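A Wednesday at the Lustenberg nursery

We came to the gate at 9 in the morning and it was already open. The Lustenberg nursery lets visitors in only one day each October, and last year I missed it, so this time I took the early bus with my neighbor Märta Kristiansen. She wanted blackcurrants. I wanted to learn how they keep their young apple trees so straight, because mine all lean to the east.

The tour was led by Sixten Hellström, who is responsible for the stock fields. He walks fast and speaks softly, so it is good to stay in the front. First he took us to the rootstock beds. The plants stand there in long rows with soil heaped over the lower part of the stems, and in this heaped soil the stems make roots of their own. Late in fall the soil is pulled away and each rooted stem is cut off and stored cool until spring. I had read about this many times, but I did not understand it before I saw the mother plants, which are ugly and thick like old fists.

The grafting shed was next. In the season two people work at one bench, one cutting and one tying, and a good pair finishes 300 trees in a day. Borghild Sandberg made three grafts for us with a small knife. Her advice was to make the long cut in one pull and never to repair it afterward. A man asked how many of the grafts fail. She said that in her best year 90 of every hundred lived, and in a bad spring it was 78, and that she remembers the bad spring better.

About my leaning trees I got my answer in the field behind the shed. Every tree has its own stake from the first summer, and the tie is moved up two times before fall. I had tied mine once and then forgotten them. Mr. Hellström also said that I should look at the wind before I blame the tree. Our garden in Gedberg lies open to the west, so I think he is right.

Lunch was soup and bread in the packing hall, and it cost little. After lunch there was a table with old varieties to taste. The one called Haugland was hard and very sour, and the woman next to me put hers quietly in her pocket. I liked the Pramside much more. It is yellow, a little dry, and smells of quince. They sell it on a medium rootstock, and I ordered two.
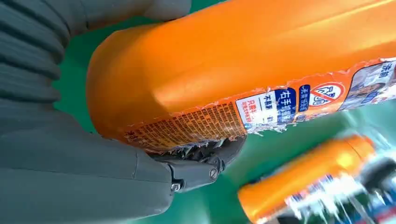

Feeding was the subject of the last talk, given by Duyên Lưu, who looks after the potted trees. She gives liquid feed from spring until the middle of summer and then stops, so that the new wood can ripen before frost. She was strict about measuring. At home many of us pour from the bottle by feeling, and a large orange one like this, held at a slant, gives much more than you think. Her rule is to use a measuring cup, to water the pot first with clean water, and to feed at half strength if the leaves are already dark green.

Märta got her blackcurrants, four bushes with bare roots, wrapped in wet paper. I did not have time for the pear wall, and this I regret. The bus back leaves from the other side of the road, not from the gate, and we almost missed it. Those who want to order trees should write the list before they go, because the order desk closes when the last talk begins.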